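Sala ampla do edifício Drurncombe: galeria

Publicado em 13 de julho de 2023
Por Pascual Yáñez, Serviço de Instalações
Imprimir | Enviar por e-mail
5 partilhas | 0 comentários

O Instituto Saavedra disponibiliza nesta página a galeria relativa à sala ampla do edifício Drurncombe, espaço de trabalho aberto onde se encontram instaladas as atividades de arrumação e organização de artigos domésticos. A sala destina-se aos serviços internos, às entidades parceiras e ao público que apresente um pedido de utilização.

A sala foi afeta a esta finalidade na sequência da transferência dos serviços administrativos para o edifício Kirlow. As obras de adaptação limitaram-se à pintura das paredes e à revisão da instalação elétrica, tendo sido mantidos o teto e a estrutura existentes. A área útil é de 300 metros quadrados e a lotação máxima autorizada é de 20 pessoas em simultâneo.

Têxteis e sala

Os têxteis constituem a parte mais numerosa do acervo em utilização. O inventário em vigor regista 1206 artigos, entre toalhas, panos e roupa de cama, todos sujeitos a lavagem periódica. As toalhas felpudas são guardadas separadamente dos panos lisos, por exigirem maior volume de armazenamento.

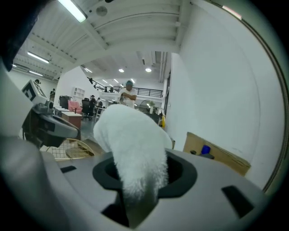

Utilização do espaço

Toalha branca felpuda, amontoada em volume espesso. No chão, uma peça em rede metálica de cor dourada. Ao fundo, as paredes brancas e o teto alto, de painéis nervurados, atravessado por vigas também brancas.

O acesso à sala faz-se pela entrada principal do edifício Drurncombe, mediante identificação na receção. Os pedidos de utilização devem ser dirigidos ao Serviço de Instalações com a antecedência mínima de 5 dias úteis, indicando a atividade prevista, o número de participantes e os artigos do acervo que se pretende requisitar.

Os artigos requisitados são entregues mediante assinatura da ficha de saída e devem ser devolvidos no final de cada período de utilização. As toalhas e os restantes têxteis são colocados nos carros de recolha junto à porta de serviço, sem necessidade de dobragem prévia. Os artigos danificados são entregues em separado, com indicação do número de inventário.

Conservação e fornecimento

A lavagem dos têxteis está contratada à empresa Fliltetti, que efetua a recolha e a entrega na porta de serviço. As toalhas que apresentem perda acentuada de felpa ou costuras abertas são retiradas do inventário e substituídas na encomenda seguinte. As peças metálicas são verificadas pelo Serviço de Instalações quanto a arestas e soldaduras soltas.

O calendário de utilização para o período com início em setembro será afixado na receção do edifício Kirlow e enviado às entidades parceiras. Até à sua publicação mantêm-se em vigor os horários atuais, incluindo o encerramento da sala durante a hora de almoço.

Reprodução da imagem

A reprodução da fotografia desta galeria é permitida para fins não comerciais, com a menção «Instituto Saavedra, edifício Drurncombe». Para outros fins, deverá ser solicitada autorização escrita ao Serviço de Instalações.

Imprimir | Enviar por e-mail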